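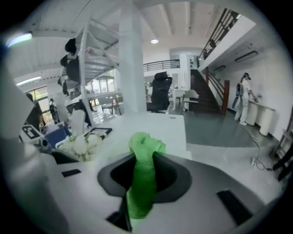 第46期 第5页

手持夹爪夹布条那件事:一次没夹住、一次松不开,还有我的手指

先交代一下,这学期我们组做的是布料抓取,说白了就是拿着手持夹爪,一遍一遍去夹桌上的布,把动作录下来,给后面的模型用。组里四个人:我、Jeanie Gourlay、Mwangi Kirui,还有管电路的Bayu Rahman。指导我们的是Yeshi Gashaw老师。夹爪我们管它叫Magsi,录数据的那套程序叫Pulteo,名字都是上一届留下来的,问了一圈也没问出来是什么意思,就这么叫着了。

本来这份报告应该写我们录了多少、成功率多少。数字是有的:到十月底一共录了1,693条。可是中间出了一个故障,耽误了我们好长时间,我觉得比成功率值得写,老师也同意,所以下面基本都在讲它。

故障第一次出现是在一个星期六的下午。我在夹那块绿色的布,动作很简单,捏起来,提高,移到旁边,放下。前面一直好好的,到某一条的时候,我松了扳机,夹爪没张开。布就那么挂在中间,拧成一团。我以为是自己没松到底,又捏了一下再松,还是不动。Mwangi在旁边说你是不是把布卷进去了,我低头看了看,看不出来,布从夹口里垂下去,底下的机构正好被挡住。

然后我干了一件蠢事。我没断电,直接用左手去拽布。拽了两下,夹爪突然张开,紧接着又合上了,食指被夹在里面。不算很疼,力道没有大到伤骨头的程度,指甲旁边青了一块,过了一个多星期才退。但是当时真的吓了一大跳!Jeanie反应最快,把电源线拔了,夹爪一下子就软了,我才把手抽出来。

那天就没再录。我坐在那儿越想越后怕,这还是手持的小夹爪,电机不大,要是换成装在机械臂上的那种,就不是青一块的事了。

接下来说排查。我们一开始有两个怀疑,一个是布的问题,一个是电机的问题,吵了挺久。

怀疑布的是Mwangi。他的理由是,我们之前夹方块、夹杯子从来没卡过,换成布才卡。绿色这块又薄又软,捏住以后会往夹口深处缩,边角有可能缠到传动的地方去。我们就把外壳拆了看,结果还真在齿条上找到了几根绿色的线头。他很得意。可是把线头清干净,装回去再夹,录到第82条又卡了。拆开一看,这次里面干干净净,什么都没有。他就不得意了。

怀疑电机的是Bayu。他把电流读数接了出来,让我照平常的节奏夹。空夹的时候读数很平,夹方块也还行,一夹布就不对了。布是软的,夹爪合到底了程序还以为没夹紧,就一直加力,电机等于顶着自己堵转。堵的时间一长,驱动板上的过热保护就跳了,跳了以后不再听指令,所以我松扳机它不理我。等板子凉下来一点,保护自动解除,它又开始执行,而且是把卡住期间攒下来的指令一条一条补着执行!我当时捏了又松、松了又捏,它全记着呢。张开、合上,我的手指就是这么被夹的。

知道原因之后我们几个都不说话了。线头那件事也是真的,只是它让摩擦变大了一点,让电机热得更快,不是主要原因。Mwangi说这算他对了一半,我们投票给了他三分之一。

修的过程其实没有排查那么久。Bayu改了驱动板的设置,过热保护跳了以后必须手动复位,不许自己恢复。我改Pulteo这边,把指令队列去掉了,只认最新的一条,超时的直接丢掉。合爪的力也设了上限,位置到底了就停,不管它觉得夹没夹紧。这里我写错过一次,把上限的单位搞混了,结果夹爪轻得连布都提不起来,Jeanie笑了我一下午。

硬件上加了两样东西。一个是急停按钮,红的,放在录制的人左手够得到的位置。一开始放在桌子另一头,Yeshi老师过来看了一眼,让我们闭着眼睛去按,四个人没有一个按到的,只好挪。另一个是在齿条外面加了挡片,不让布边往里缩,是在Estard那家打印店打的,第一版厚了,夹爪合不严,磨了半天才能用。

规矩也重新定了,贴在柜门上:

夹爪不动的时候,先断电,再伸手。
拆外壳之前拔线,拔完让旁边的人看一眼。
一个人不录,至少两个人在。
每录一段停下来摸一下电机外壳,烫手就休息。
长袖子卷起来,挂绳摘掉。

第三条最难守,大家的课排得乱七八糟,有好几次我到了,别人还没来,就只能坐着整理旧数据。挺烦的,不过我没有破过例。

还有一个后果我们当时没想到,就是数据。卡住之前的那些条,电机已经在堵转了,夹爪记录的开合位置和实际的有偏差。我们把出过热的那几段全部翻出来重新看,对着画面核对夹爪到底张没张开。录制的地方是开阔的大办公区,有窗户,有楼梯,后面常有人走动,画面里东西多,看久了眼睛很花。最后有一批条目标成了不可用,没有删,单独存着,Jeanie说以后说不定可以拿来训练故障检测,我觉得她说得有道理。

改完以后我们又录了一轮,还是那块绿布,故意连着录不休息,想看看它会不会再卡。过热保护跳过一次,夹爪停住,没有自己恢复,复位以后也没有乱动。布还夹在里面,我断了电,才伸手去拿。说实话手还是有点抖。

没解决的事也写一下。力的上限现在是固定的,夹薄布合适,夹毛巾就不太够,会往下滑。Bayu想做成根据电流自动调,写了个初版,我们还没敢用。另外板子上的温度读数没有存进Pulteo,出了问题只能凭感觉猜当时有多热,下学期接手的同学最好先把这个补上。

附带感谢一下Normand Hawthorne,电流表是跟他借的,借的时候说好两天,到现在还在我们柜子里,写完报告我就去还。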